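Open day at the Vimden pencil works, Thursday, March 11, 2021

I've been wanting to see inside the old Fairclough Street factory since we moved here, so when Vimden put up the notice for their open day I booked the same evening. Up to 39 people a tour, and ours was full. What a morning!

You start in the timber shed, and the smell gets you before anything else. It's cedar, stacked in thin slats right up to the roof, and each slat will end up as half a row of pencils. The guide passed a few along so we could feel how light they are. The slats go through a grooving machine, the leads are laid in by a clattering feeder (my favourite thing in the whole building, I could have stood there for an hour), and a second slat is glued on top like the lid of a sandwich. Then the block is clamped and left alone until the glue has set.

After that comes the shaping, which is very loud. Ear muffs are handed out at the door and you really do need them. A block goes in flat and comes out the other side as a row of separate pencils, hexagonal or round depending on the cutters. I hadn't known they were cut apart at that stage, I'd always pictured each one being made by itself.

The paint room was behind glass, so we only watched. Pencils get pushed through a little cup of colour, along a belt to dry, and back for another coat. The Hiren drawing range gets the most coats and the finish is lovely, deep and smooth. There are 64 colours in that range now, and they had the full set fanned out on a grey cloth. The Bilero school pencils are made on the same line but with fewer coats.

Tea and a biscuit in the canteen afterwards, with a small display of old tins and catalogues along the wall. I got stuck into a catalogue from the years when they still made rulers.
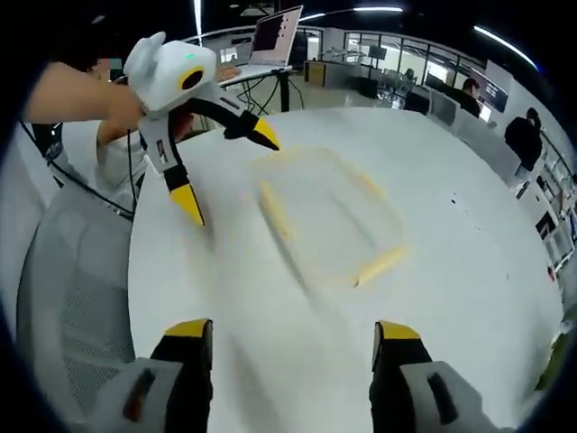
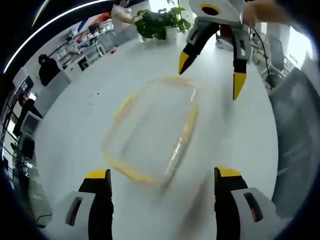
The shop is by the exit and sells seconds by weight. I came home with a bag of 109, mostly greens with wonky stamping, and they draw beautifully. Bring cash, the card machine was having a bad day.

Parking is on the street and fills early. The number 2 bus stops just past the gate, and I'd take that next time. They're hoping to run the tour again in July, with the sharpening room open as well, and I've already put my name down.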